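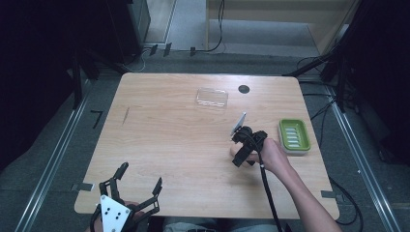
Plusieurs visiteurs de la dernière porte ouverte ont écrit la même chose sur leur fiche de retour : ils auraient voulu tenir les pinces plus tôt, et écouter moins longtemps avant. Nous avons donc refait le déroulé de la démonstration de février, et cette page explique comment nous procédons maintenant à l'atelier de Vultonau. Elle s'adresse aux équipes qui accueillent du public autour d'un poste de téléopération ou de saisie de gestes, avec ou sans bras motorisé.

Ce qu'il faut prévoir

Une table dégagée, deux pinces tenues à la main, quelques petits objets en plastique et un ordinateur pour l'enregistrement. Nous utilisons le logiciel Lurum, mais tout outil qui affiche le retour vidéo avec peu de retard convient. Comptez 56 minutes pour un groupe de 9 personnes, questions comprises. Au-delà de 9, il vaut mieux faire deux groupes.

1. Préparer la table

Essuyez le plateau et retirez tout ce qui ne sert pas à l'exercice. Les câbles doivent pouvoir suivre l'avant-bras sans tirer. Faites vous-même le geste complet une fois, du côté droit puis du côté gauche, et corrigez si un câble se tend avant la fin de la course.

Vérifiez aussi les coussinets des doigts. La poussière s'y dépose vite et la prise devient moins sûre sur le plastique lisse. Un chiffon légèrement humide suffit, puis on laisse sécher.

2. Choisir les objets

Les pièces transparentes font de bons sujets de démonstration. Elles sont difficiles à distinguer sur un bois clair, et le public comprend tout de suite pourquoi une caméra placée au plus près des doigts est utile. Ajoutez au moins un objet de couleur vive pour donner un repère. Un porte-savon vert fait très bien l'affaire.

Évitez le verre et tout ce qui roule.

3. Montrer le geste une première fois

Prenez une pièce plate et mince, levez-la, tenez-la quelques secondes, reposez-la. Ne commentez pas pendant le mouvement. Recommencez ensuite en parlant, lentement, en signalant le moment où vous fermez les doigts.

4. Afficher la vue de la pince

Passez alors sur l'image prise au niveau de la pince. Les deux doigts y occupent les côtés, et l'objet à saisir doit se trouver entre eux avant la fermeture. Laissez au groupe le temps de retrouver la table, l'objet et le trou rond du plateau, qui sert de point de repère entre les deux vues.
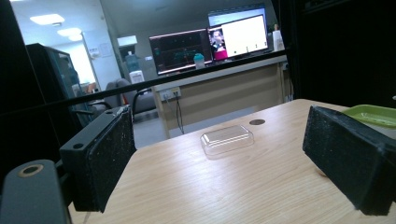
5. Faire essayer les visiteurs

Chacun dispose de 3 essais. Au premier, presque tout le monde serre trop tôt. Restez à côté – sans prendre la main du visiteur – et donnez une seule consigne à la fois : descendre, centrer, fermer. Les enfants s'en sortent souvent mieux assis.

6. Enregistrer et relire

Gardez le meilleur essai de chacun et relisez-le à l'écran avant de passer à la personne suivante. À Vultonau, nous avons conservé environ 186 prises de la dernière session, rangées dans le dossier Mao avec les notes de l'animateur. Demandez l'accord des participants avant tout enregistrement.

7. Ranger

Reposez les pinces doigts ouverts, fermez Lurum avant de débrancher quoi que ce soit et remettez les objets dans leur bac. La fiche de retour se remplit sur place. Les modèles de fiche et de déroulé sont disponibles à l'accueil de Jundura, en version imprimée.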